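New rooms and a proper breakfast at the Cinar in Siltadbridge

Good news if you've ever tried to find a bed in Siltadbridge at short notice: the Cinar has finished work on its riverside wing, and I've been in for a nosy before it opens to guests in April.

If you know the place at all you'll know it as the long cream building by the bridge, the one with the clock that's been wrong for as long as I've lived here (they've left that alone, I'm pleased to say). Up to now it's had 16 rooms, all in the old part, and they get booked up months ahead by walkers and by people going to weddings at the abbey. The new wing adds another 18. That more than doubles what they've got, and it ought to mean fewer of us getting phone calls from cousins asking about the sofa bed.

I liked the new rooms a lot. They're plain and comfy, with decent lamps on both sides of the bed and a socket next to each one, so no more crawling round behind the wardrobe to charge your phone. The ones on the river side have a deep window seat. The ones at the back look over the car park and the bakery, and they're cheaper, and if you like waking up to the smell of bread I'd say take one of those and spend the difference on lunch! Two rooms on the ground floor have level-access showers and wide doors, with a bell by the bed that rings through to the desk. You need to ask for those by phone as they can't be picked on the website yet.

Kettles, yes. Fridges, only in the family rooms. Baths in six of them — the old part still wins there if a long soak matters to you.

Breakfast is the bigger change for me. It used to be toast and cereal in the back bar, and you had to be down by nine. Now it runs until half past ten in the Quiambao, which is the new dining room on the first floor, and you don't have to be staying to eat there. I had the smoked haddock with a poached egg and then, because I was on a roll, somebody else's second pancake. The coffee was strong and came in a big pot. Non-residents should ring the day before at weekends, and the kitchen would like to know about allergies when you book so they can keep things separate.

Evening meals are staying downstairs for now. There's talk of opening the Quiambao for dinner in the summer, but the manager wouldn't be drawn on dates and I did try.

Parking is still a bit of a squeeze. The hotel has its own spaces behind the building, first come, first served, and after that you're into the pay and display over the road. If you're coming by bus, the 333 stops right outside and runs until late in the evening. The last one back out towards the station was nearly full when I got on it, so don't leave it to chance with a big suitcase.

The little spa isn't ready. It's going to be called the Lillance, with a small pool, a steam room and 2 treatment rooms, and the plasterers were still hard at it when I put my head round the door. Residents will get in free before noon. The rest of us will be able to buy a morning pass, price to be decided, and I've put in my plea for a discount for people who live in the town.
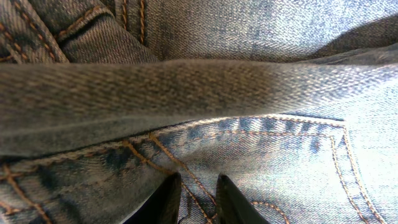
SILTADBRIDGE, 2018-03-05 — Bookings for the new wing opened this morning, both online and at the front desk, and stays can be booked from the first week of April. You can pay a deposit or settle the whole thing up front, and you can change your dates free of charge up to a week before you arrive. Dogs are welcome in the old part of the hotel but not in the new wing, so say if you're bringing one.

Anyone who already has a room booked in the old part can ask to be moved across, as long as there's space on those nights. You'd pay the difference if the new room costs more. The desk told me they'd rather do that by phone than by email, and mid-afternoon is the quietest time to ring.

I'll go back for a swim once the Lillance opens and let you know what it's like.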